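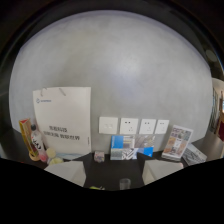
Station rules at Markberg

The Gornville site records manipulation tasks with hand-held grippers, and Wednesday's visit was arranged to see how its written practice holds up at the table. Elmarie Maluleke, who maintains the procedure, took us through it in two hours.

The procedure runs to 12 pages. Most of it concerns what must be settled before an operator closes the fingers on anything. Table contents are listed on a setup sheet. Light or unsteady items, such as a clear cup on a black tabletop, get their own line, with the permitted grip height. Paper bags and upright brochures are classed as background unless the task names them. Wall sockets and switches may stay in view but are never targets, and no task may require reaching across a powered outlet.

Transparent objects get a separate clause. Markberg requires 20 repeats per placement for these, against 12 for opaque ones. Vittoria Zuccaro of Drelusby asked how the figure was set. It came from an internal trial, which we have not seen.

Points noted for our own draft:

Finger pads are inspected at the start of each shift and the result is signed.

A dropped item ends the recording. It is kept and labeled as a failure.

Printed matter with legible names is checked before release. The procedure does not say who does the checking. Maluleke expects a revision in October.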